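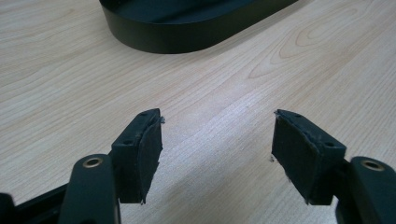
Teófilo Restrepo wrote:
I would not pay 300 for this copy, even if the plates are complete. The seller writes "rebacked in old style", but he does not say when, or if the old spine was kept. For a small anatomy manual of this period the binding is half of the price. Ask him before you bid.

----------
jaeinnam
Thank you, Teófilo. I did ask him on March 6, 2023, and he answered in one line: "Spine is new, boards are old." So the original spine is lost, I think. My first question is still open: he lists 247 pages and 10 folding plates, and in the Ladham catalog I find 247 pages and 10 plates, but nothing about folding. Is this the same edition or not?

Jae-in Nam

----------
quarto_mouse
Same edition, in my opinion. Old catalogers often wrote only "plates" when they were in a hurry. What does the collation say? If you have the signatures you can stop guessing.

----------
jaeinnam
He gives no signatures. I asked for them and he said he is "not that kind of dealer". He is polite, but I think he sells mostly maps.

----------
Teófilo Restrepo
Then offer 50 less and explain why. A dealer who cannot collate a medical book should not ask the price of one who can.

----------
oldcalf
I don't agree with this. Why should he make a discount for information that anybody can take from the book in ten minutes? Jae-in can ask for photos of the first page of each gathering. I buy from map sellers all the time and they have given me better books than some of the specialists.

And a rebacked spine is not a tragedy. These manuals were carried by students. They were opened flat beside the work and they got dirty. If you insist on an untouched binding you will wait for many years.

----------
Teófilo Restrepo
I did not say tragedy. I said price. A new spine can also hide that the sewing was redone, and then a leaf from another copy can come in very easily. I have one like this on my shelf. The muscles of the arm are on a paper whiter than all the others.

----------
quarto_mouse
Teófilo is right about the paper. Ask for a photo of every plate with light from behind, and look at the chain lines. In my copy they run vertical in the text and horizontal in the plates, but I can't promise that it is the same in all copies.

About the folding: mine has plates that fold once. They are a little wider than the text block, so a binder who trimmed the book too much would have cut the letters at the side. Look if the letter keys are all there. Plate 4 has them very near to the edge.

----------
jaeinnam
This is very useful. I went back to the photos I have from him. On plate 4 I can read the keys on the left side, but on the right side one letter is cut in the middle. So it was trimmed, maybe at the time of the new spine, maybe before.

One more thing. On the front pastedown there is a small label of So & Elell. Does somebody know this name? I first thought it was a bookseller, but under it is written "Instruments".

----------
oldcalf
Instrument makers sold textbooks too, it was normal near the medical schools. I don't know this firm. If the label is printed and not a rubber stamp I would be happy to have it, and I would pay for it.

----------
Teófilo Restrepo
I would not pay one cent for a label. But collectors are different, okay.

----------
flikotora_books
I run Flikotora, we are a very small shop and we had another copy of this manual last October. Ours was in plain sheep, both boards detached, all plates present, two of them with tears in the fold. It was sold for 300. So the price of your seller is not crazy, but ours had its original spine and the margins were good. With a trimmed plate 4 I would put yours lower.

----------
jaeinnam
Thank you for the comparison, I could not find any sale of it. I wrote to him now with an offer of 50 under his price, and I asked for the gatherings and for the plates against the light. If he sends the photos I will put the signatures in this thread, so you can compare them with yours, quarto_mouse.

----------
quarto_mouse
Please do. Mine has a cancel in gathering K and I have always wanted to know if other copies have it also.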